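Juston Supplier Quality Records

Inspection and delivery records from the Meinecke machining works at Pliltenthorpe, tidied up and put in one place so that other people can use them. Welcome! We have wanted to share these for ages, and we're really pleased with how they have come out.

What you get

Juston is a set of plain CSV files covering incoming goods checks, first article inspections, nonconformance reports and delivery dates for turned and milled parts. It covers 12 months of work across 8 suppliers and 3 part families (bushes, brackets and valve bodies). Everything was written down by the people doing the checking, at the time they did it, and that is what makes it such good fun to dig into – you can see a drawing change arrive and watch the reports shift over the following weeks.

There are no drawings in here and no customer names. Part numbers have been swapped for made-up codes, but the same part keeps the same code all the way through, so you can follow it from goods-in to despatch.

Files

incoming.csv – one row per delivery, with supplier code, part code, quantity received, quantity checked and result
first_article.csv – one row per measured feature, with nominal, upper and lower limit, measured value and gauge type
ncr.csv – one row per nonconformance report, with cause code, what was decided and how long the report stayed open
delivery.csv – promised and received day numbers for each order line
codes.csv – the meaning of every short code used in the other files
bench/ – pictures of the kit bench, see further down

Getting started

Unzip the folder anywhere you like and open codes.csv first. The column called line_id joins incoming.csv to delivery.csv, and ncr_id joins incoming.csv to ncr.csv. Not every delivery has a report against it (thank goodness), so expect plenty of blanks in that column.

Day numbers count from the first working day in the set. We took real dates out so that orders couldn't be matched to anybody's public accounts, but the gaps between days are true, including the long quiet patch over the summer shutdown.

All lengths are in millimetres. Surface finish is Ra in micrometres. Commas separate columns, full stops are decimal points and the text is UTF-8.

How the records were made

Goods-in checks follow the works sampling plan. A new supplier starts on full inspection and moves to reduced sampling after a clean run, then drops straight back if a lot is rejected. The column plan_level tells you which stage each delivery was at, and please do use it! Comparing reject rates between suppliers without it will give you some very odd answers, as we found out with our own first charts.

First article measurements were taken by micrometer, bore gauge or coordinate measuring machine. The gauge type is given for each feature. Where a feature was measured twice by different people, both values are kept and the repeat column is set to 2. We love these rows. They show how much of the spread comes from the measuring, and they have already changed how the works writes its gauge instructions.

Cause codes in ncr.csv were chosen from a fixed list when the report was closed. The list was made longer in October, when "handling damage" was split into "transit" and "in-house". Older reports were left as they were, so the broad code HD only turns up in the earlier part of the file.

Things to watch out for

Supplier S5 changed its packing slips part way through, and its quantities are in boxes before day 140 and in pieces after that. The unit column is right in both cases.

Blank does not mean zero. A blank in quantity rejected means the lot was still on hold when the records were pulled.

Free text comments have been left out. They were lively, but we couldn't clean them safely.

These are records from one works with its own habits, so go gently if you want to say something about machining suppliers in general. For teaching, for trying out control charts or for testing a dashboard, they're lovely to work with.

The bench folder

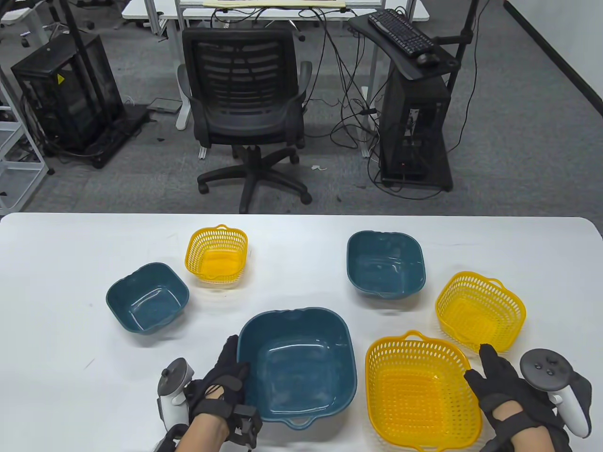 Kit bench: teal bowls and yellow baskets on the white table.

The pictures don't join to any of the tables. Please keep the folder with the set if you pass it on.

Uvico scripts

Uvico is the small bundle of Python scripts we use to check the files. It looks for broken joins, measured values with the wrong sign, limits the wrong way round and reports that close before they open. Run uvico_check from the top folder and it prints one line per problem. Three warnings about supplier S2 are expected – they come from credit notes entered as negative quantities, and we decided to leave them in.

Using and sharing

You may use, change and share the tables freely as long as you say where they came from. "Juston Supplier Quality Records, Meinecke, Pliltenthorpe" is fine.

If you spot a mistake, send us the file name and the line_id and we'll look it up against the paper copy. We'd love to see charts too, even scruffy ones!

Still to do

Add calibration due days for the bore gauges
Split valve bodies by casting and bar stock
Write a worked example for the plan_level column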